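Willotari Opens Its Parts Swap to Everyone, Starting This Month

Nov 23, 2024

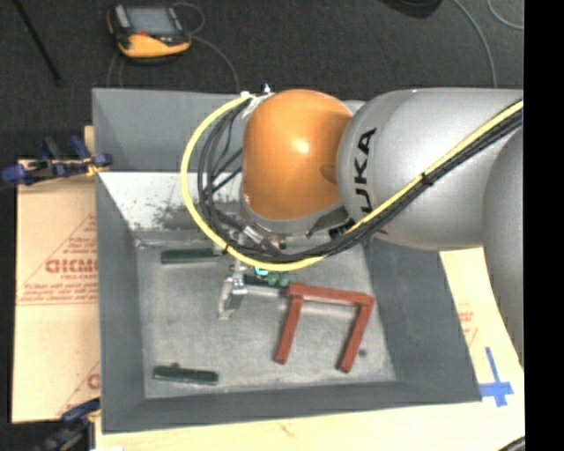
I started Willotari because I was tired of throwing away good furniture. A chair loses one rail, a bed frame loses one bracket, and out to the curb it goes. My own garage was full of the stuff people left behind, and my family had opinions about it! Most of it came down to plain pieces, the kind you'd walk right past: straight bars, odd feet, a U-shaped frame like the reddish-brown one in the gray bin. Somebody out there is missing that exact shape, and I wanted a way to get it to them.

So today I'm very happy to announce that the Willotari Parts Swap is open to the public. We ran it as a members-only thing from September until now, and we built up a list of around 1,000 parts (my spreadsheet and I are no longer on speaking terms). Anyone can search it now, and there's no fee to join.

It's pretty simple. You send us a photo and a few measurements of the piece you need. We look through the list and write back within seven days. If we have a match, you pay the postage and it's yours. If we don't, your request stays open for 90 days — plenty of time for the right box of leftovers to show up at our door.

We take donations too, and please, send the boring bits! Rails, legs, brackets, drawer runners, all of it. We can't take glass, mattresses or anything with a plug.

I'm also glad to say that Clova, the moving company, will be carrying our donation bags on its trucks. If you're moving and find a bag of mystery hardware behind the couch, just hand it to the crew.

"I had a table with three good legs and a stack of books under the corner," says Sutrisno Siregar, one of our first members. "Now I have my books back."

Next up is a repair guide, written in normal words, with drawings by the folks at Setiawan Studio. I've seen the first pages and they're lovely — even I could follow the one on loose joints.

To search the list, donate parts or set up an interview, write to the Willotari press desk. I answer most of the mail myself, usually in the evening.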